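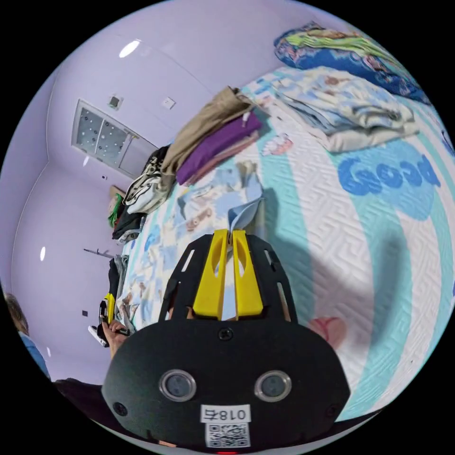
Striped bed cover with the word "Good" in blue, and a floral blanket bunched at the far side.

Bedding swap day fills the hall at Varnance

VARNANCE - Big turnout for the July bedding swap. Doors open at 9 a.m., line down the steps well before that. By noon the sorting tables had logged 1,234 items: sheets, quilts, pillow covers, baby blankets, a whole lot of single socks nobody claimed.

Rules same as last year. Bring it clean, bring it folded, take home as many pieces as you brought. No feather pillows. Organizers had 110 households signed up ahead of time and took walk-ins after 11.

Kids' bedding went first, as usual. Cartoon prints, cats, bears, anything with a word on it. Stripes did well too. White and teal together was the one people kept asking for at the table by the door, along with patchwork-look pillow covers. Plain beige, still plenty left.

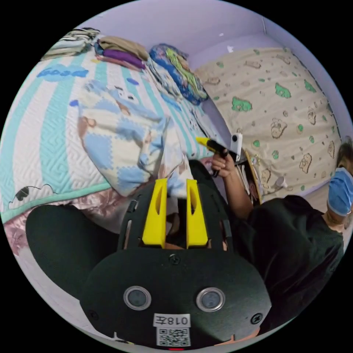

Bed-making sessions run till 3

New this year, short sessions on making up a bed and keeping clothes in order in a small bedroom. Free, 2 sessions an hour, sign up at the desk. Most filled before lunch.

Main tips, for those who didnt get in:

Clothes off the mattress first. Fold them, stack them along the wall side, then deal with the quilt.

Lift the quilt by its edge and let it drop flat. Dont drag it.

Borders go along the side of the bed, so you can tell right away if it's on crooked.

Pillows last. Same goes for bags and pouches, they can wait till the cover is on. 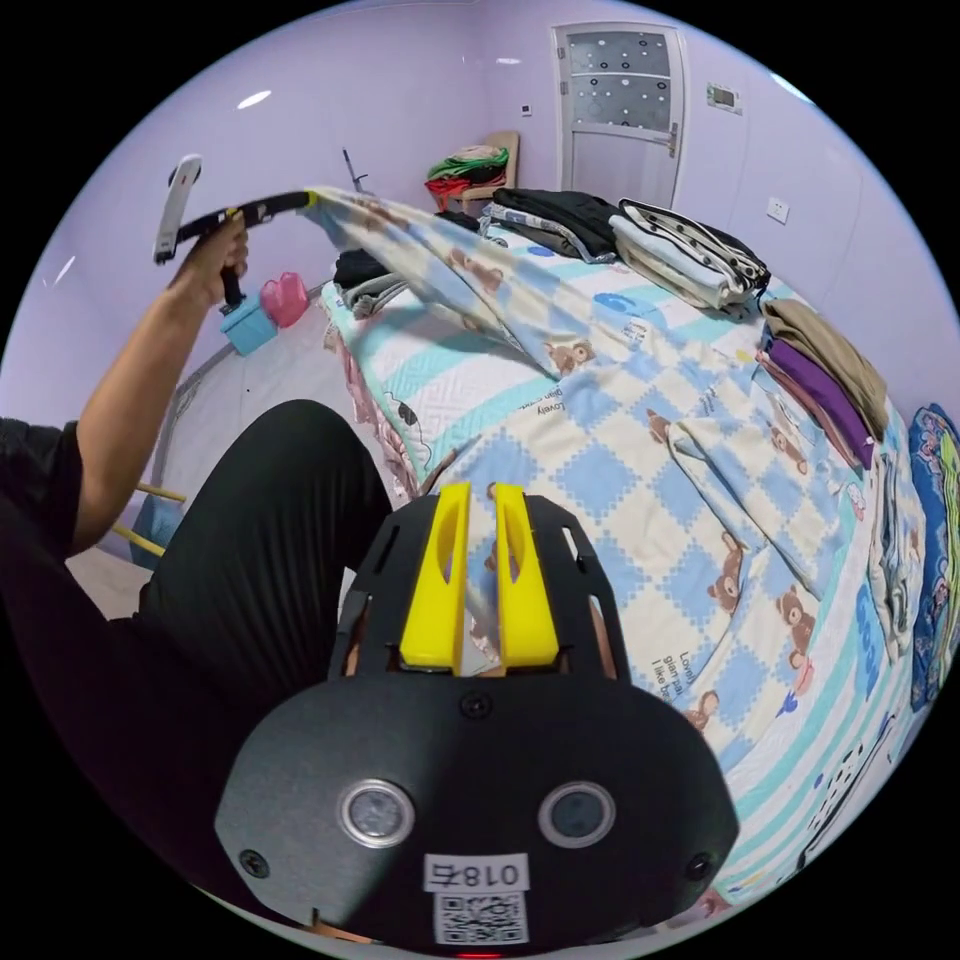

Teddy bears and whales the favorite

Checkered quilts with brown bears were the print of the day. A light blue one with blue whales and "Lovely" written on it drew the most looks. Ondrejka, the linen shop on the square, gave 300 new pillow covers for anyone who came with nothing to trade. All gone by 1:30. Brolletti Laundry ran its machines at no charge for pieces that came in less than fresh and will do so again in the fall.

Folded stacks were the other talk of the morning. Dark things together, patterned things together, tan and purple wherever they fit. One mother of three said she'd settle for any stack that stays up overnight. Polka dots easy to find in a pile, she added, so those go on top at her house.
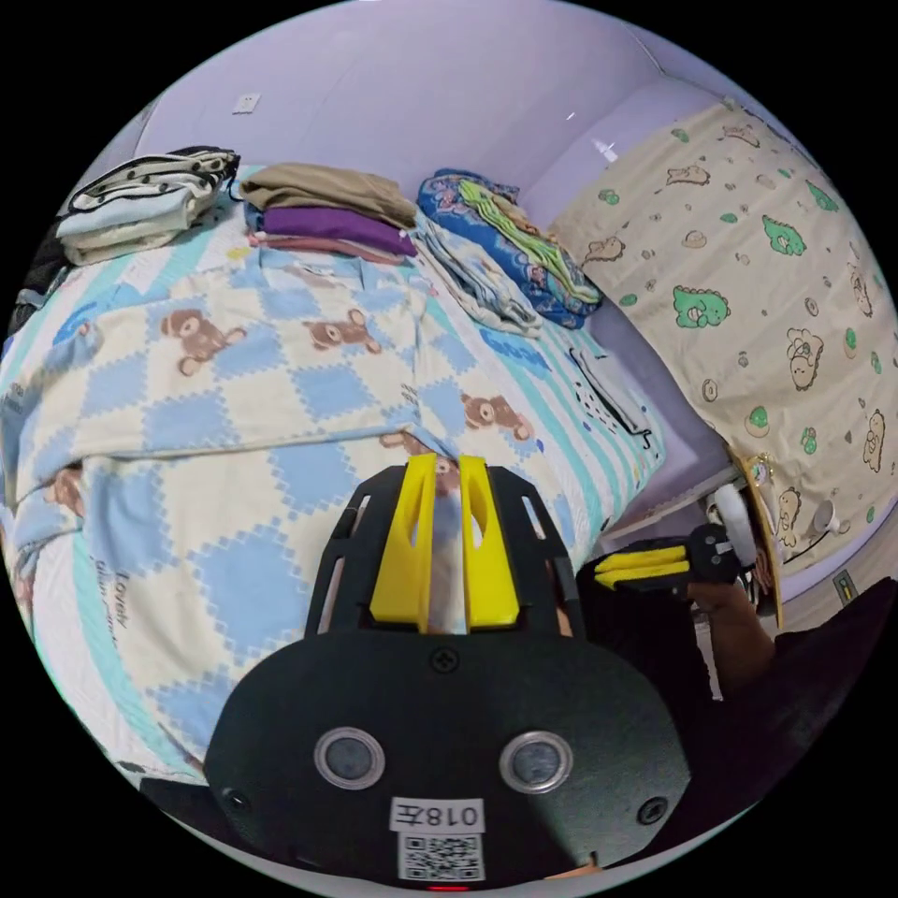
Curtains were not part of the swap this time but plenty of people asked. Organizers say they may add a curtain rack next round, kids' prints especialy, if there is space for it. Rods and hooks would have to stay home.

Leftover bedding goes to Medetti House, which takes twin and crib sizes all year. Drop-off at the side entrance, 10 a.m. to 4 p.m. Ring the bell. Bags must be tied and marked with the size.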